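スマホの画面割れ、修理に出すか自分で直すか

机から落とした瞬間の音で、もうわかりました。ああ、やったな、と。1月の朝、出勤前の一番急いでいる時間に、私のNuvowは角からまっすぐ床に落ちて、画面に見事なクモの巣ができたのです。

とりあえず透明テープを貼って3日ほどしのぎました(指が切れそうで怖いんですよ、あれ)。その間に修理店を3軒まわって、見積もりの差にびっくり。同じ機種、同じ症状なのに、言われることが店によって全然違うんです!

一番話がおもしろかったのが、駅裏の小さな店「Furport」のハテム・カメルさん。カウンター越しに私のスマホをちらっと見て、「電池も膨らんでるよ」と一言。画面のことしか頭になかったので、これにはひやっとしました。

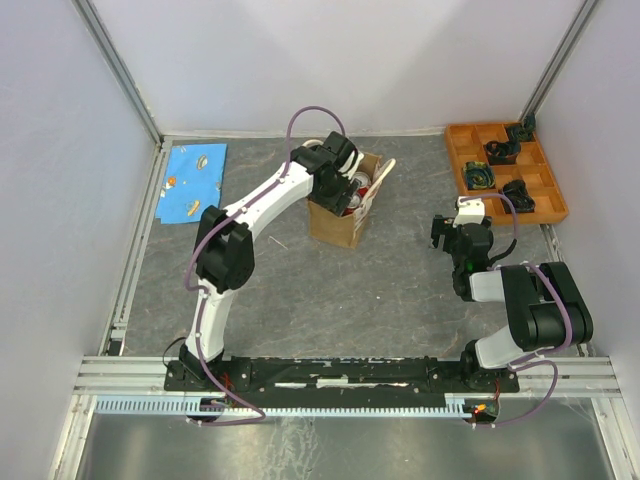
で、自分でやる派の話も聞いておこうと、友人のノ・ジェインに連絡してみました。彼女は古い端末を買っては直して使う人で、まず言われたのが「机の上を片づけて」。ネジが小さすぎて、落としたら最後、見つからないのだそうです。しかも木目や石目の模様がある台は要注意。写真の台みたいなグレーの地に茶色っぽい細い筋が入った柄だと、きれいだけれど小さいネジは紛れそうだなあ、と私も思います。ジェインは白い布を敷いて、外した順にネジを並べていくそうです。

工具はVoßの精密ドライバーと、画面を持ち上げる薄いヘラ。接着剤をゆるめるのに温める時間も入れて、慣れた彼女でも60分かかるとか。私なら半日コースですね。おまけに膨らんだ電池は素人が触らないほうがいいと、ここはカメルさんと意見が一致していました。

というわけで、私は素直にFurportに預けました。待ち時間に隣の喫茶店で800円のケーキセットを食べて、戻ったらちょうど仕上がったところ。画面の端まで指がすーっと動くのがうれしくて、用もないのに何度もスクロールしてしまいました。

預ける前にやっておいてよかったのはバックアップです。写真が多くて夜中までかかりましたけど……。店によっては動作確認で初期化することもあるらしいので、受付で先に聞いておくと安心ですよ。あと保証の期間も。カメルさんの店は画面の不具合なら3か月みてくれるとのことで、控えの紙は冷蔵庫に貼ってあります。

ケースもFluknessの角が分厚いやつに買い替えました。ポケットにはちょっと入りにくいです。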